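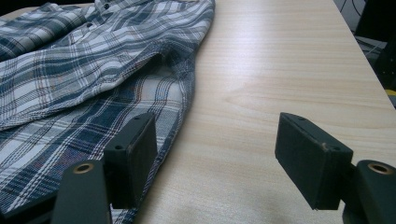 Fig. 4. Chemise à carreaux posée sur une table en bois clair.

4. Préparer une promenade audioguidée le long des ponts

Cette section concerne l'application Ostora, version mobile. Le parcours doit déjà être téléchargé (voir section 3).

4.1 Choisir le point de départ

1. Ouvrez l'onglet Parcours et sélectionnez « Ponts et quais ».
2. Touchez Départ. La carte affiche les accès au quai ouverts aux piétons.
3. Choisissez la rive. Le commentaire de chaque pont est enregistré pour une vue depuis l'amont ; en partant de l'aval, activez Sens inverse.
4. Validez. Le temps de marche s'affiche en haut de l'écran, arrêts non compris.

Note : les passerelles à escaliers sont signalées par un triangle gris. Pour les exclure, cochez Sans marches avant de valider.

4.2 Régler le déclenchement des commentaires

1. Dans Réglages, ouvrez Déclenchement.
2. Fixez la distance d'approche. La valeur d'origine est de 145 m. Sur un fleuve large, passez à 200 m, sinon le commentaire démarre quand vous êtes déjà sous l'arche.
3. Laissez Répétition sur Non. Avec Oui, un aller-retour sur le même pont relance la piste à chaque passage.
4. Revenez à la carte et appuyez sur Tester. Trois bips courts confirment que la position est reçue.

Attention : sous les ponts ferroviaires et dans les tunnels de berge, la position peut être perdue. Le commentaire en cours va jusqu'au bout, mais le suivant doit être lancé à la main depuis la liste.

4.3 Lire les fiches d'ouvrage

Chaque fiche indique le type de pont (poutres, arc, suspendu), la date d'ouverture et les reconstructions connues. Les ponts biais portent la mention « B » à côté du nom. Les textes français ont été revus par Golnar Nouri et les plans par Kourosh Mohammadi.

Pour signaler une erreur, touchez le nom du pont pendant deux secondes, puis Corriger. Indiquez la source de votre information.

Prévoyez environ 636 Mo d'espace libre si vous conservez les plans en haute définition. Pour les supprimer après la visite, ouvrez Réglages, puis Stockage, et touchez Vider les plans. Les notes personnelles sont conservées.

Suite : section 5, Partager un parcours.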